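OK so I've been going back and forth with Pemley about their home tidying service, and I finally have enough notes to post. It's a two-armed robot you rent by the month. It does living rooms and beds. That's the whole menu for now.

I picked the sofa package to review. Pillows, throws, straightening up. The demo was over in Tarville, on a big beige sectional, the kind of sofa I would personally destroy in a week. 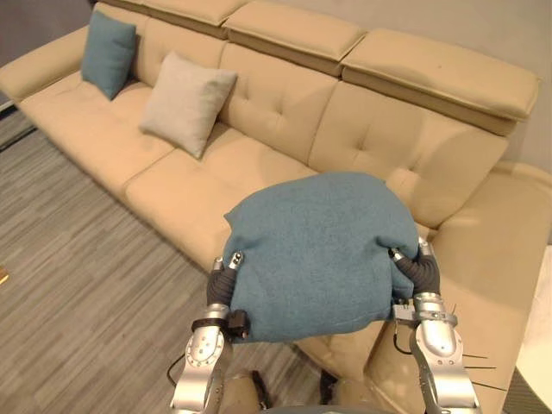
Last edited 7 July 2026

First thing I wanted to see was how it holds stuff, and it's a two-handed squeeze, one hand on each side. I do the same thing with a couch pillow! I had pictured something a lot more like a claw machine (I have lost so much money to claw machines).

Pricing, because everybody's DMs are the same question. The sofa package is $39 per visit if you share a robot with your building, and there's a 15 day trial where you can send it back. Keeping one full time costs a lot more and they wouldn't let me post the number yet. Boo.

Setup: you show it how you like the room, then save that as a "look" in the app. You get 19 looks. I can't imagine needing more than three (company, no company, movie night) but I know some of you rotate pillows by season and I respect it.

The app is the weak part. It logged me out twice and the button for saving a look is buried under Account, of all places. Pemley says a new version is coming in August. I'll believe it when I see it. 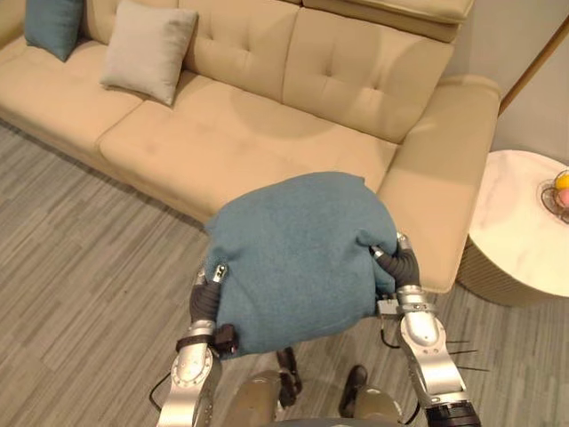 Teal on beige, carried with both hands.

Soft things are what I'd be paying for. I already own a robot vacuum and it's fine, it does floors, it eats a sock now and then. Nothing in my house deals with the pile of fabric that builds up on the couch between Monday-ish and whenever my mother calls to say she's ten minutes away.

Speed! Please don't rent this if you're the type who'll stand there watching, because it's slow and you will want to grab the pillow and do it yourself. Leave the room. Make a sandwich.

I also asked about old furniture, since I have my grandmother's loveseat from 1931 and it's held together by good wishes. They told me anything with loose trim or fragile fabric should be marked off limits in the app. Fair enough. The loveseat stays with me.

The other one I looked at was the Khurana kit, where you buy the arms and mount them yourself. Cheaper over time, but you need a free weekend and a patient spouse. For renters I'd go Pemley, easy.

Oh, and the hands. Metal at the knuckles, dark rounded fingertips, and I kept staring at them. My big worry was snags, so if you have a chunky knit throw, ask for a test on YOUR throw before the trial runs out.
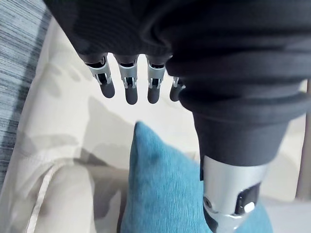 Shivam Upadhyay: Did they say what happens if it does pull a thread? I asked the Worden people the same thing about theirs and got a very long email with no answer in it.

Ha, yes, I asked. Pemley covers repairs during the trial, and after that it's an add-on you have to pick at signup. Read that page before you tap through it, it's easy to miss. I'm putting in for the trial myself next month and I'll add to this thread once I've had it at my place.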